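4.2 What people do with their hangers

I went into this part of the study expecting closets to be boring, and I was so wrong! We asked 600 households in Bevlow how they hang up their laundry, and I read every single answer myself (with a lot of coffee). Folks have strong feelings about hangers. Nearly 20 percent told us they never buy any – they just keep what the dry cleaner hands them – and the loyalty to thin ones over the chunky kind surprised me. My colleague Hamisi Mabula thinks it comes down to closet size, and the floor plans in Section 3 back him up, at least for the older apartments.

We sorted the answers into 7 habits. The one I call "draping" covers anything slung over the hanger and left at that, creases and all (see Figure 4).

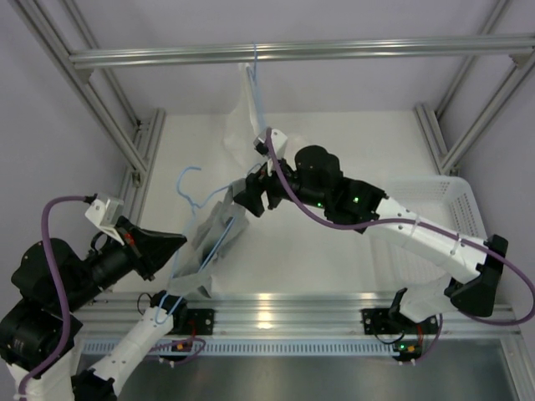
Figure 4. Crumpled gray cloth on a light blue hanger.

Drapers also iron less, which I'll get back to in 4.3.

Comments (2)

mattie_r: I'm a draper and I own no iron. Seen!

Pruma reader: Did you ask about pants clips? Those belong in here somewhere.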